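Visit report: Loveo furnished studios, Gralden Street

Viewed on a Wednesday in January, start 10:15 am. Purpose of the visit was to inspect the desk fit-out and in-room networking before a decision on a longer booking. Cooking and laundry facilities were seen but are covered only briefly.

Arrival and access

The building is a converted office block behind the Brarnar tram stop. Entry is by keypad at street level and a second keypad at the lift lobby. The lift takes a bike if the front wheel is turned. Studios start on level 2 and run to level 7. The corridor carpet is new and the corridor lighting is on motion sensors, with a delay long enough to find the door code on a phone.

Parking is on the street, two-hour limit until 6 pm. Loading bay access has to be booked the day before.

Layout

Every studio has the same plan, mirrored on alternate sides of the corridor. Bed at the window end, bathroom and kitchenette at the door end, desk between them. The kitchenette has a two-burner cooktop, a bar fridge and one drawer of cutlery. No oven. Range hood recirculates through a charcoal filter; the replacement interval is written inside the cupboard door.

Listed rent is $2,490 per month including power, water and internet. Bond is separate. There is an additional charge of $958 for a stay shorter than the minimum term, taken from the bond at departure. The operator confirmed both figures on site and they match the printed sheet.

Heating and noise

Panel heater under the window, thermostat on the unit. Tram noise is audible with the window open and faint with it closed. The bathroom fan runs on the light switch and continues for several minutes after. It can be heard from the bed. Water pressure in the shower was good; hot water took a while to come through on level 7.

Desks

Desks are supplied by Ifans under a single order for the building. The tops are light-coloured with a fine grain. The one measured by hand span was deep enough for a monitor and keyboard with room to spare. No drawers. The underside has no cable tray, and this is the main shortcoming of the fit-out. Anyone with more than a laptop will want adhesive clips.

Chairs are a basic five-star type with gas lift. Armrests do not adjust and will meet the edge of the desk at the lowest settings.

Networking and power at the desk

Each studio has its own router at the back of the desk, fed from the building riser. We looked at several units on level 7, including ones in use. The low position of the wall outlet keeps cords short, but it also means the router takes up desk space that could be recovered with a wall bracket. I asked about brackets and was told tenants may fit their own if the holes are filled on departure.
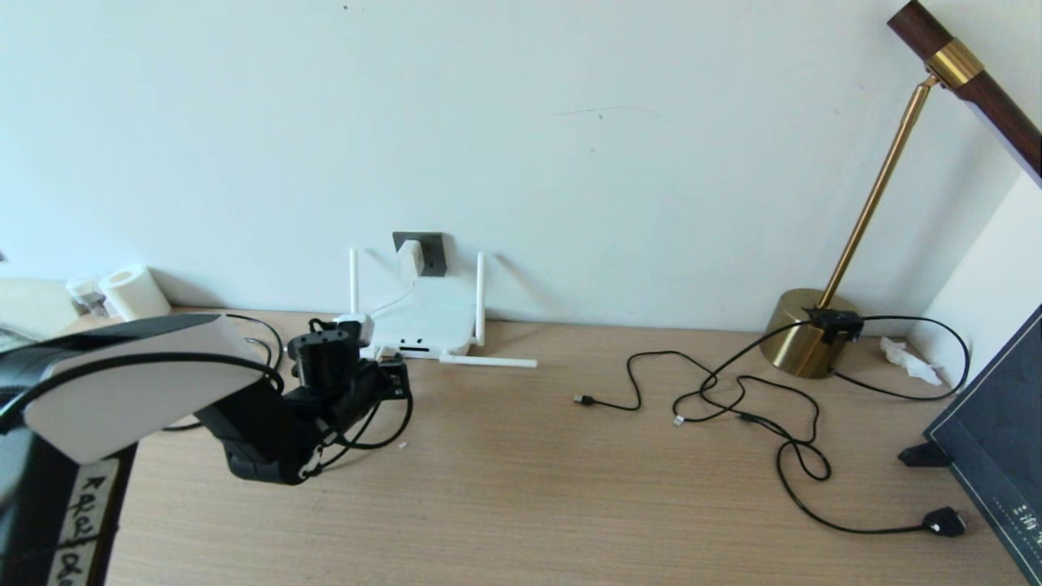

Level 7 desk: white three-antenna router below the wall outlet, brass-based lamp on the right.

The lamp has its switch box on the base, within easy reach of a seated person. The wooden head suits the room. Its cable is long and gathers in loops by the wall; a cable tie would deal with it. Charging cables end up across the middle of the desk for want of anywhere else to go.

Points to raise before booking

Whether a second outlet can be added above desk height.
Whether the router may be moved to the wall by the operator.
Loading bay hours on weekends.
Filter replacement, and who pays for it.

Left the building at 11:40 am. The laundry is on level 2, card payment only.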